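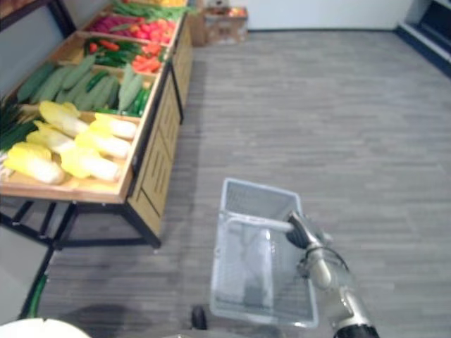

青果棚の前でかごを提げた状態。手前の段が白菜、その奥がきゅうり。

6月までは問題なく通っていた「かごを持って棚沿いに移動する」動作で、アームの保護停止が出るようになった。原因の切り分けに思ったより手間取ったので、記録を残しておく。結論を先に書くと、手首の力覚センサのゼロ点補正を呼ぶ位置が悪かった。センサ自体は故障していない。

構成
移動台車に6軸アームを1本。ハンドは平行開閉。上位の動作計画は社内で使っているZundisix、アームとの通信と安全監視はCenddenのコントローラが担当する。ログの収集はJavport。模擬店舗はVäisänenの区画を使っている。かごは白いワイヤーメッシュのもので、上部を横に渡る持ち手をハンドで挟む。

症状
かごを持ち上げて台車が動き出し、棚の角の手前で減速したところで保護停止に入る。毎回ではない。空のかごではまず出ず、商品を入れたあとの移動で出やすい。停止するとブレーキがかかり、ハンドは閉じたまま保持する。かごを落としたことは一度もない。この点は設計どおり。
コントローラ側のエラーは「外力推定値超過」だけで、方向の情報がない。最初はかごが棚の縁か脚に当たったのだと考えた。棚の脚は黒い金属のフレームで、かごの下側とは近い。しかし停止後に確認しても接触の跡はなく、棚から十分離れた通路の中央でも同じ停止が出た。接触説はここで捨てた。

ログ
Javportから該当区間を抜き出した。対象は2,460サンプル。移動中の手首の力を見ると、鉛直方向に一定のずれが乗っている。かごを提げているのだから荷重が出ること自体は正しいが、Zundisixが荷重として申告している値と合わない。差は持ち上げ直後から変わらず、減速時の揺れがそこに重なって閾値を超えていた。閾値の30 Nは接触検知用の設定で、荷重を差し引いた残差に対して効く。つまり残差が最初からかさ上げされていれば、揺れの余裕はその分だけ減る。

疑ったもの
1. ケーブルの張力。手首付近で黒いケーブルが輪になって関節をまたいでいる。姿勢によっては引っ張られる可能性があり、固定位置を変えて試した。ずれは変わらず。
2. センサの温度ドリフト。電源投入直後と暖機後で比較した。差はあるが、今回のずれを説明できる大きさではない。
3. 荷重の申告値。かごと中身を量り直して入力した。改善はしたが再発した。
4. ゼロ点補正のタイミング。これが当たりだった。

原因
7月に把持シーケンスを整理した際、ゼロ点補正の呼び出しを「接近完了後」から「把持完了後」に移していた。ハンドを閉じたときの衝撃で値が暴れるのを避ける意図だった。ところが把持完了の時点で、かごの重さの一部がすでに手首にかかっている場合がある。置き台の高さと持ち手の位置の誤差で、かごが少し浮くためだ。その状態をゼロとして記録すると、後から申告荷重を差し引いたときに引きすぎになる。浮き具合は毎回違うので、停止も毎回は起きない。商品入りで出やすかったのは、浮いたときに拾う荷重が大きく、揺れも大きくなるためと考えれば筋が通る。
該当の変更は差分で3行。レビューは通っている。動作試験も通っていたが、試験は空のかごだけだった。

対処
・ゼロ点補正を接近完了後、ハンドを閉じる前に戻した。
・補正時に直前の値のばらつきを見て、静止していなければ再試行する。
・持ち上げ後に実測荷重と申告荷重を比較し、差が大きい場合は台車を動かさない。
・動作試験に商品入りの条件を追加した。
閾値は変えていない。途中で「閾値を上げれば止まらなくなる」という案も出たが、採らなかった。人や棚に当たったときに止まるための値であり、計測側の誤りを吸収させるものではない。

残件
減速時の揺れそのものは減っていない。持ち手を挟んでいるだけなので、かごは前後に振れる。台車の減速プロファイルを緩めれば収まるはずだが、棚沿いの停止位置の精度と引き換えになる。もう一つ、エラーに力の方向が含まれない件はコントローラの設定で出力できるらしい。項目名は見つけたものの、有効にすると通信周期に影響するとの注記があり、まだ試していない。次はこちらから手を付ける。

2024年8月6日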